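Bin picking cell: how much cable slack is OK at the wrist, and who signs it off?

Posted in Robots & Automation, 16th July

Maëlys Fleury
We run a small bin picking cell at Walard and I've been asked to write our house rules for it. The part I'm stuck on is cable dressing. The arm goes down inside a metal bin with tall sides, and everything for the gripper runs along the outside of the arm. One colleague wants it all tied down tight. Another says leave loops or the wrist will pull the connectors out. Is there a standard with a number in it? I'd also like to know what people do about reach speed with a person nearby. We use 300 mm/s in manual mode and I don't know where that came from.

Fabrice Brunet
Tie it down. Loose cables catch on things. We lost 2 days to one.

Fouzia Swati
There's no single number for slack that I know of. Start with the arm maker's manual for minimum bend radius and the cable maker's data sheet, and use whichever is stricter. ISO 10218 covers the safety side of the robot and the cell, and your risk assessment has to cover snagging as a hazard.

On speed, 300 is too high if that's your reduced-speed manual mode. The limit is 250 mm/s at the tool. Change that first.

For the cables, we do this at Senderard:

Jog every wrist axis to both ends of its allowed range, slowly, with the tool at bin floor height and again above the rim. Watch the loop the whole time. It should never go tight and never hang lower than the gripper.

Fix the cables at 3 points at least. Leave the slack between them and none at the fingers.

If your program can't hit the full axis range, set software limits and write them on the cell sheet. Otherwise somebody will jog past them.

Anything clamped to the bin rim counts as an obstacle. Put it in the collision model or take it off.

Mark the bin's position on the table and check it at the start of each shift. Ours had crept nearly 2 cm before we did this.

Our test setup has a mixed load, toys and a spray bottle:

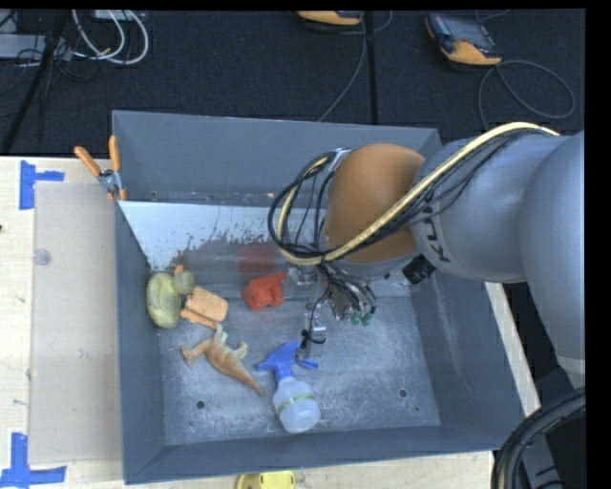

KUKA arm over the test bin, cables looped at the wrist.

The loop beside the orange-brown cover is the one to watch on a layout like this. Recheck after any tool change. Whoever did the change signs, plus one other person.

Maëlys Fleury
Thanks Fouzia. Speed is changed. I'll use the two signatures as well.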